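4. Packing and put-away

Esstead house guide, section 4 of the set. Read section 3 first if you haven't emptied the shelves yet. Written up by Orysia Nechyporuk, changes from Yaryna Pylypenko added in December.

Covers small dark items, anything with a rounded rim, anything that goes in the low bins. Does not cover glass (section 6) or bedding (section 7).

4.1 Before you start

Need: low bins, the soft liners, paper tape, a marker, one dry cloth. Lamp if the hall light is off. Fidari liners fit the low bins as they come. The Shao ones are longer — fold the end under, don't cut it.

1. Clear the floor in front of the shelf. All of it.
2. Set the bins down open side up, long side to the wall.
3. Put a liner in each. Push it into the corners with your knuckles.
4. Write the room on the tape, then stick the tape on. Writing on tape that's already on a bin goes badly.
5. Check the lids fit before you fill anything.

Note: lids from the old Bundau bins look the same and are not. They pop off when stacked. Old ones have a lip on the short side.

4.2 Sorting

Quick pass only. Don't stop to clean, don't stop to decide on keep or give away. That's section 5.

1. Take things off the shelf one at a time, top row first.
2. Heavy stuff to the left, light stuff to the right.
3. Anything with a loose part — tape the part to the item or bag it with the item. Not in a seperate bag on its own.
4. Dark things go on the light cloth so they get seen. We left a whole handful of black pieces on a black mat last time and had to open two bins to be sure.
5. Cords get wound and tied. No knots.

CAUTION: Do not reach over a full bin to get at the shelf. Move the bin.

4.3 Filling the low bins

1. Flat items down first.
2. Round items next, rim down if they'll sit that way, rim up if not. Never on edge.
3. Small things in the gaps. Nothing hard up against anything painted.
4. Stop when the pile is level with the top of the liner. Not the top of the bin.
5. Fold the liner over. Press gently with a flat hand. If it springs back, take the last thing out.

Most of the trouble is at step 2. A round thing rolls as soon as you let go and takes the one next to it along. Keep hold until it's settled, lower it all the way, then open your grip.

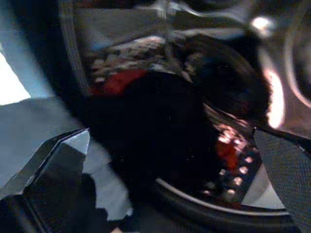

If it still won't sit, roll up a spare bit of liner and tuck it in on the low side. One roll is usually enough. Two and you've picked the wrong bin — go up a size.

Note: anything with small holes in it goes in with the holes clear of the liner. Fluff gets in and it's a pain to pick out.

CAUTION: Fingers out from under the rim before you let the weight down.

4.4 Closing and labeling

1. Lid on, press all four corners.
2. Lift one end a little. If something slides, open it and fill the gap.
3. Second strip of tape over the lid, same room name, plus the bin's list number.
4. Copy the list number onto the sheet by the door. Bins started at 1,594. Carry on from the last line on the sheet, don't start over.
5. Last number in this run is 2,899. Get there and you need a new sheet from Orysia.

Skipped a number? Leave it skipped. Draw a line thru the row and move on.

4.5 Stacking

1. Three high at most. That goes for half-full bins too.
2. Heaviest at the bottom.
3. Labels facing out.
4. Leave a hand's width to the wall.

Note: Bundau bins on top only, and never under a Shao. See the note in 4.1 about lids.

CAUTION: Don't slide a stack. Take it down, move it, build it again. Yes it's slower.

4.6 Putting things back

Same thing in reverse, mostly.

1. Bring one bin to the shelf. One.
2. Lid off, liner open, wait and look before you reach in. Things shift.
3. Take out the top layer first even if what you want is at the bottom.
4. Round items out with both hands.
5. Wipe with the dry cloth, then onto the shelf.
6. Cross the number off on the sheet when the bin is empty, not before.
7. Fold the liner and leave it in the bin.

4.7 If something's wrong

Lid won't close — too full, or wrong lid. Check the lip first.

Tape peels — bin was dusty. Wipe, new tape.

Rattle when lifted — gap near the middle most of the time. Open, roll of liner, close.

Can't find an item — look at the sheet, then in the bins either side of the number you expected. Then ask Yaryna, she did the hall shelf and the one under the stairs.

Item came out marked — put it on the side table with a note saying which bin. Don't try to clean it, some cleaners take the finish of.

Next: section 5, keep or give away.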